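Projects > Kuvdale > Data > README

# Kuvdale bin picking set

Welcome, and thanks for stopping by! Kuvdale is a set of 2000 grasp attempts that we put together to teach a learning system how to pick everyday things out of a bin. We use it for our own training runs, and we're glad to share it with anyone who'd like a modest set to start from.

## How we gather it

Each attempt is one short episode: the arm moves over the bin, lowers the gripper, closes, lifts, and then we write down whether anything came up with it. The camera is fixed, and it stays put for a whole session (please don't mix sessions if your method is fussy about viewpoint). We pick household items and toys in all sorts of shapes, some soft, some stiff, and we let them land however they like, on their sides or leaning on the walls.
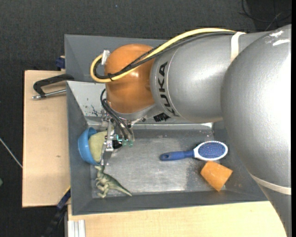 Between batches we swap the items, usually up to 6 in a bin, and give everything a good stir by hand. It's slow going, and a full batch can easily eat a whole Tuesday, but the variety is worth it. Shiny bin floors give the depth readings a hard time, so expect holes there. We left them in on purpose, as your robot will meet them too!

## What's in the folder

- `episodes/` has the color and depth pictures, plus joint angles
- `labels.csv` has one row per attempt, with success or failure
- `splits/` has the 2 lists we use, Tosetti for training and McKinnon for testing

Items in the McKinnon list never show up in Tosetti, so the test tells you something about new objects. To load it all, use the Primport script in `tools/`.

## Known gaps

Failures outnumber successes in the early episodes, and we haven't balanced them.

Comments (2)

**gripnotes:** Do the joint angles line up with the camera times, or do I need to shift them?

**binsandbolts:** Loaded fine for me on the first try. Thank you for keeping the failed grasps in, they're the part I needed most.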